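Progress report to Enex – Histden evening classes, second period
Sep 17, 2018
From: Sowmya Nadar

Quick one, as the full accounts are with Tineke and I don't want to hold this up.

Where we are
Bread and basic cookery has run every week since July. 30 people signed up, more than we planned for, so we split the group and Karim took the second half. Attendance good, dipped a bit over the holidays. Four dropped out (two moved, one new job, one didn't say). Reading group slower to get going – 6 regulars, all keen, mostly from the streets behind the church.

Sewing has not started. Teacher fell through at the end of July and Anouk Willems can only begin once her other contract is done. Still hopeful for this autum.

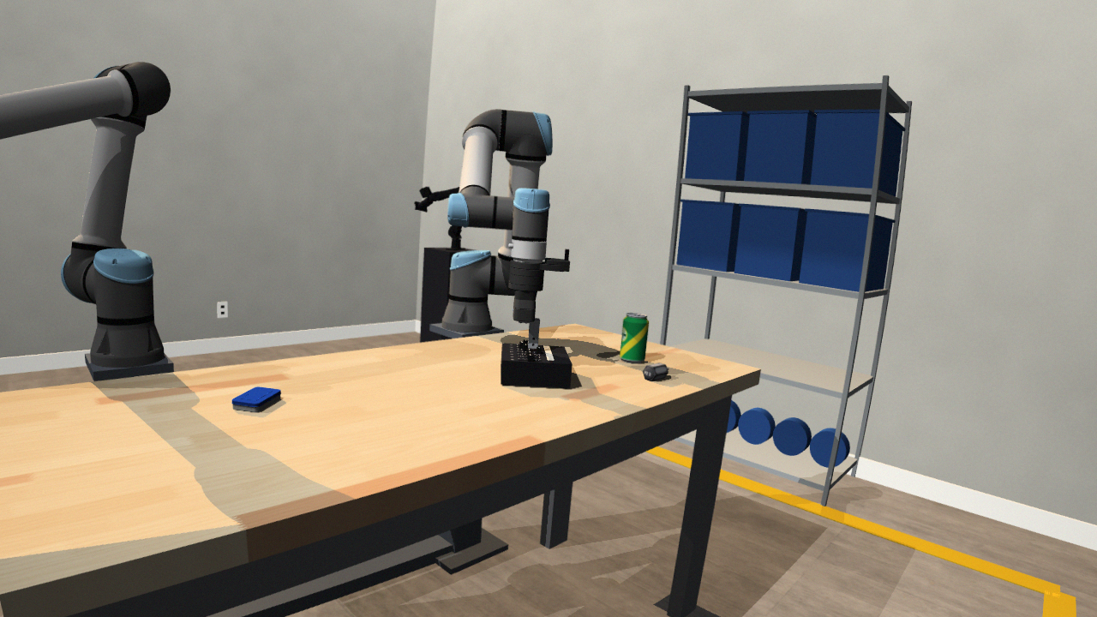 Karim would like to change the order of the cookery course, soups first and bread later, as people found the kneading week hard going and a few felt put off. I have said yes unless you object. Recipe sheets are being redone in larger print, which was asked for on nearly every feedback form.

Money
Spent 2000 of the grant so far, mainly teaching hours and ingredients. Flour and oil cost more than we put in the budget. Printing cost less. I would like to move the printing underspend over to ingredients – please confirm by email, Tineke Goossens needs it in writing.

Childcare is the sore point. We offered it on one evening only and the mothers in the reading group have asked for both. Elvira Carhuamaca is getting a price from Udeo. Will send it on when I have it.

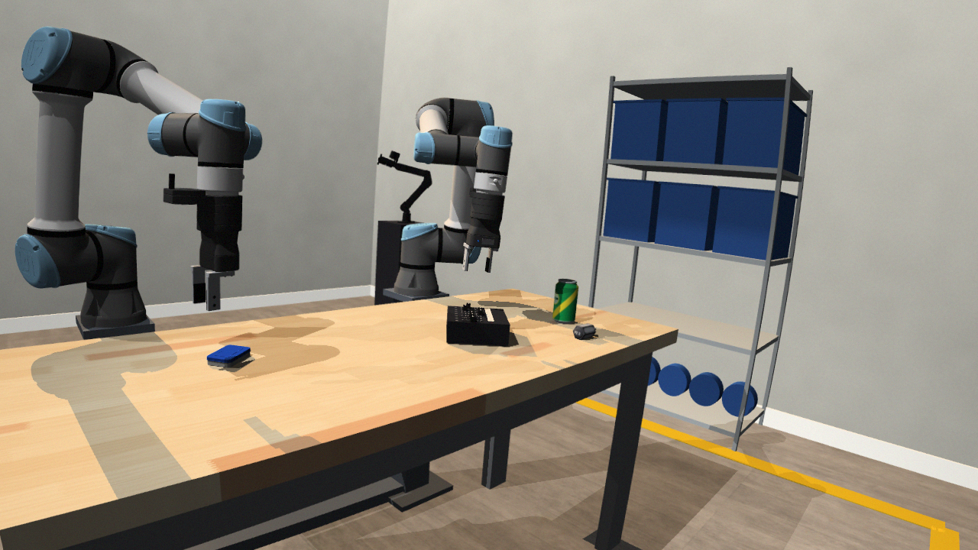

Next steps
Confirm Anouk's start date and put up the sewing posters.
Second round of sign-ups for cookery, waiting list gets first pick.
Childcare price to you, then a decision.
Visit to the Moen group to see how they run there reading evenings. Karim and Elvira going.

Receipts to follow seperately.

Sowmya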